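Homton Kitchen Chores: data card
14 shares | 2 comments

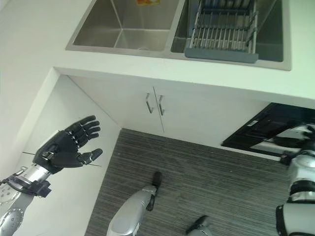 Humanoid at the double sink, dish rack over the right basin.

Can a machine do the washing-up yet? Mostly not. The set holds almost 2,000 attempts at ordinary jobs in small kitchens, recorded in Hinport and Flusau: opening cupboards, moving plates to a rack, wiping worktops. Of these, 1,086 were finished without a person stepping in.

Cupboard doors went best. Wiping was slow but usable. Cups and wet cutlery are still poor, and we would not leave a robot alone with glasses.

Success was judged by two people, Vesna Krasniqi and Victor Nyaga. Where they disagreed, the attempt is marked "unclear" and left out of the finished total.

Known gaps: no gas hobs, no pets, very few night runs. The Flusau labels from March need another check.

Contact: Josiane Delorme
Last changed: April 26, 2019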